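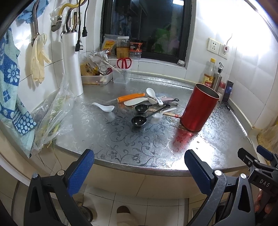 The Short Stack at Gadley

Angelica Dumlao had six big blinds left when the dinner break ended, and she sat down before anyone else at the table. The tournament had started with 177 players. There were 36 now, and the top 18 got paid.

She had driven to Gadley from Murno that morning with $200 in an envelope. The buy-in took all of it. She had told her sister she was going to look at a used car.

The first hand back was a nine and a four. She folded. The second was a queen and a three, and she folded that too. Across from her, Arnel Enriquez had most of the chips on the table and kept them in one wide pile that the dealer had asked him twice to straighten.

"You're waiting for aces," he said.

"I'm waiting for something," Angelica said.

On the third hand she had a pair of sevens. She looked at them once and put them back down. A man in early position folded, then the next, and then Arnel raised without looking at his pile. Angelica pushed all her chips in. The others got out of the way.

Arnel asked for a count. The dealer gave it to him. 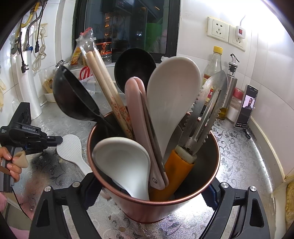 Shabnam Qureshi, in seat two, said he should call with any two cards at that price, and the dealer told her quietly not to talk about a hand she wasn't in. Shabnam said sorry and went back to her tea.

Arnel called. He turned over an ace and a ten — better than Angelica had expected, and still behind. She stood up and put her jacket on.

The flop was a king, a five and a two. The turn was another king.

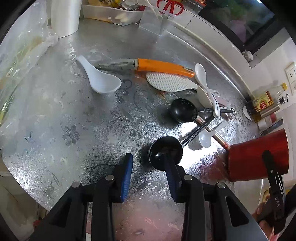

She thought about the drive home, and about the story of the car, which would need a color and a price. The dealer burned a card and put out the river. It was a six.

Angelica sat down again with her jacket still on. The dealer pushed the chips across to her, and she started putting them into stacks of twenty. Her hands were slow. Arnel knocked twice on the table.

"Good hand," he said.

"Thank you."

The next two cards were already in front of her.

Print this story | E-mail this story

Contact | Copyright Shiyu Ye | Back to top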